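**tinker_gustulton** wrote:

Evening all. My chair-tucker is at the stage where it needs a lot of showing. It's a little arm on wheels that should push the folding chairs back under the tables once the shared workshop in Gustulton empties out. I've been collecting clips by doing the job myself with a head camera on, 60 of them since Sunday, and I'd dearly love some opinions before I do any more.

The plan is one chair at a time, one hand to each side where I can manage it, and I go at a gentle pace so the motion is easy to follow.

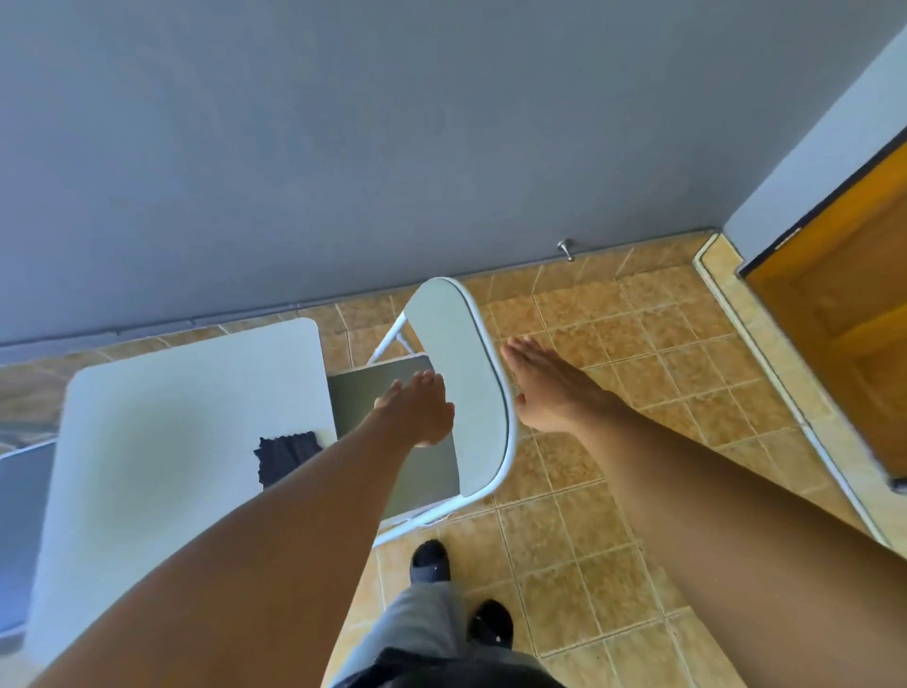 ### Replies

**Bellamy** wrote:

Lovely to see this moving again! My worry is the colours, though. Grey backrest, grey wall, and that flat grey thing on the seat as well. I'd put a strip of bright tape on every chair and save yourself a month of misery.

**Tsegereda Assefa** wrote:

I'm going to disagree with Bellamy, fondly. Tape teaches it to find tape, and the first chair that loses its strip will be left out all night. More clips is the dull answer but I think the right one. My drawer-closer was hopeless at 100 and quite decent by 544 (I kept a tally on the back of an envelope, which I still have somewhere). Do leave things on the seats and tables, too. People will.

**Bellamy** wrote:

544! I'd have taken up knitting. I still say tape for the first lot, then peel it off.

**zillell_shed** wrote:

Mind the doorway, there's a raised strip in the tiles by the wooden door. What size are your wheels? Mine stuck fast on a lip much like it until I fitted bigger ones.

**tinker_gustulton** wrote:

4 inch, and a bit soft, so I'll try it over the strip before I go any further. I think I'm with Tsegereda on the tape, sorry Bellamy, but I'll do one chair your way and we can compare.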